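Bottle Sorting Gets Its Turn at Brovum

Apr 2, 2021

Can a machine put away the empties yet? Edgardo Soriano thinks it's closer than most of us would guess, and after a morning with his team at Brovum I'm inclined to agree!

The small lab has spent the winter on one of the dullest jobs in any corner store: moving bottles between a crate and a tray. It's all being done in simulation first, with two arms at one table, and the team has now gone through 600 practice runs since February. Around 200 of those ended with every bottle where it belonged, which doesn't sound like much until you hear that the first week's total was 2. 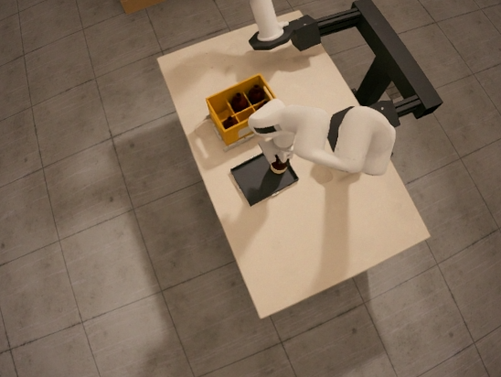
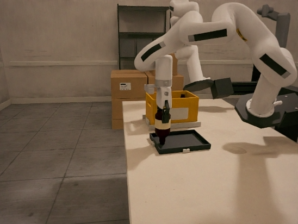 Bottle, crate and tray in the Brovum simulation.

Glass is a tough place to start. Bottles are slick and top-heavy, they tip if you let go a hair too soon, and a crate leaves very little room for fingers. "My nephew could do this at four," Soriano said, laughing, "but he'd get bored after the first crate."

Programmer Esben Briem is most excited about the wrist. Turning a bottle over without knocking its neighbors used to wreck run after run, and now it's often the smoothest part of the job (he made me watch it again and again, and I was happy to).

Home kitchens are a lot messier than a tidy table, and Briem wouldn't guess at a date for those. Shops may come sooner. Tradirero, a grocery chain with plenty of returns to handle, has asked to see the work, and the team hopes to try a real crate this summer.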